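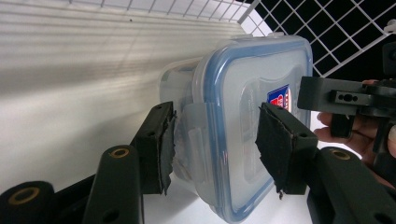
By Sinéad Horgan, Scanlon Center for Everyday Psychology
Released 9/20/20

Why Waiting on Hold Makes Us Mad, and What a Little Information Can Do

Anyone who has listened to the same tinny piano tune while waiting for a pharmacy to pick up knows the feeling. The jaw goes tight, the foot starts tapping, and the poor person who finally answers gets an earful. A new study from the Scanlon Center looks at that feeling up close, and the team is thrilled to share what it found!

Psychologists Áine Hayes and Tsutomu Iwasaki asked 200 adults to phone a made-up help line and wait for an answer. Every caller waited the same 7 minutes. Some heard only music. Others heard their place in line read out now and then, and a third group got a short recorded message telling them how long the wait would be.

Callers who knew the length of the wait reported far less anger than those who heard only music. They also guessed that less time had gone by, even though the clock was the same for everyone. 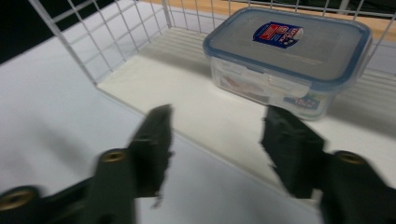

The group that heard its place in line landed in the middle, with one odd wrinkle. Those callers were calm as long as the number kept dropping, but when it stayed put for a while, their mood fell fast — in a few cases lower than the music group's.

"People can be wonderfully patient when they know what they're in for," said Hayes, who led the study. "I went in thinking the music would be the villain. Hardly anyone minded the music! They minded not knowing."

Each caller also filled out the Stusell Scale, a set of 19 questions the center uses to measure how a person handles delays. It asks about elevators, slow web pages, and relatives who take forever to put on their shoes. High scorers got angry sooner, as expected, but they also calmed down the most when given a wait time.

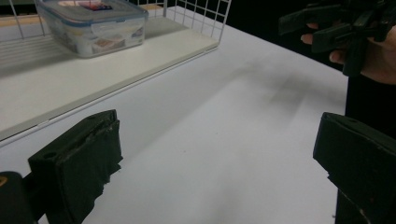 What comes next

The team will take the work out of the lab with a larger study of 3000 callers, run with Levix, a company that handles phone lines for medical offices. Oisín Tully, who manages phone service at Levix, has already recorded the new messages (and redone a few of them after callers found his first try too cheerful).

Iwasaki is most curious about people who call when they are worried or in pain. A wait for test results is a very different thing from a wait about a bill, and the first study could not tell the two apart.
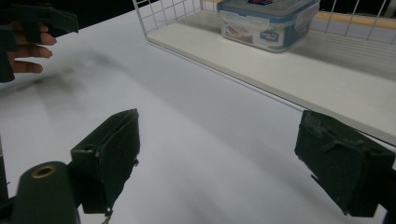 It also left out anyone under 18, and nearly all of the callers lived close to the center, so the researchers are being careful about how far they stretch the results. The larger study will draw on callers in several states and will include lines in Spanish as well as English.

The lab calls were made in August. A plain-language summary and the full list of questions from the Stusell Scale are free on request from the center's press desk, and Hayes and Iwasaki are both happy to talk with reporters by phone. Please ask for Sinéad Horgan.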